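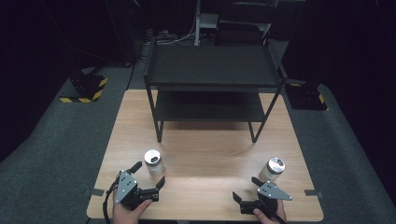

Section 6. Setting up the bench and recording hand demonstrations

6.1 Purpose of this section

The Mirska cell learns the handling of small containers from demonstrations given by the people who have done the job by hand. During the changeover, bench staff at the Brudodmont site will spend part of each shift using a pair of hand-held grippers in place of picking and shelving directly. This section covers preparing the bench, holding the grippers, recording a demonstration and handing over at the end of the shift. It does not cover the cell itself, for which see Section 8.

Staff are not expected to work at their usual pace while demonstrating. The shelving target for the bench is suspended for the recording period, and supervisors have been told in writing not to apply it. Questions about rosters or job classification should be put to Gwendolyn Whitfield in Staff Relations.

6.2 Before you begin

1. Sign on at the bench terminal with your own staff code. Do not record under another person's code.
2. Clear the bench top of tools, labels, cups and paperwork.
3. Place the shelf stand towards the rear of the bench, leaving open bench top between the stand and the front edge.
4. Set out the containers named on the task card. Confirm that each lid is fully seated.
5. Run the gripper cables down past the bench on the outer side of each hand. Check that neither cable crosses the working area.
6. Remove rings, bracelets and loose gloves.

CAUTION: Floor equipment marked with yellow and black striping must not be moved, leaned on or used as a step.

Note: Staff who prefer to sit may do so for tasks on the lower shelf. Record the choice on the task card, as seated and standing demonstrations are filed separately.

6.3 Holding and checking the grippers

1. Take one gripper in each hand by the handle. Keep your fingers behind the mounting plate.
2. Open and close the jaws fully, one hand at a time, and then together.
3. Check the faces of the gripper fingers for grit, adhesive or chips. Wipe them with a dry cloth.
4. Hold both grippers over the bench with the jaws open and empty, and wait for the tone.

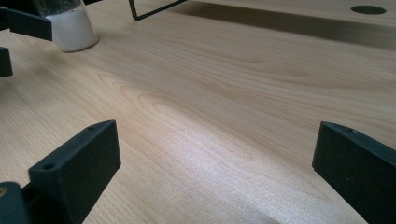 Figure 6-2. Tool view with the jaws open and nothing held. The bench top should be clear between the two fingers.

5. Look at the tool view on the terminal. Both fingers must be visible. Glare on the bench top is acceptable provided the fingers and the container can still be made out; otherwise, lower the blind or ask for the overhead light to be dimmed.

CAUTION: The jaws can pinch. Do not test them on your own hand or on anyone else's.

6.4 Recording a demonstration

1. Press the foot switch once. Recording begins at the second tone.
2. Carry out the task as it is written on the card, using the grippers only. Do not steady a container with a bare finger.
3. If a container tips or is dropped, continue and correct it with the grippers. Do not stop the recording.
4. Return both grippers to the open position over the bench and press the foot switch again.
5. Mark the demonstration as Keep or Discard. No explanation is required for a discard.

A full set for one task card is 81 demonstrations, shared among the bench team. A set may be spread over as many shifts as are needed. Take a break whenever your wrists or forearms become tired, and report any lasting soreness to the first aid room the same day.

6.5 Use of recordings

Recordings are used to train the Mirska cell and for no other purpose. They are not used to assess individual speed or conduct. Staff may ask Mahsa Rostami to show them any recording made under their code, and may ask for it to be withdrawn.

6.6 End of shift

1. Close the jaws and place both grippers in the charging cradle.
2. Return the containers to the tray listed on the task card.
3. Sign off at the terminal and initial the bench log.

Faults in the grippers or cables are to be reported to Alasdair Kinnear. Attach a red tag to the faulty gripper and leave it out of the cradle.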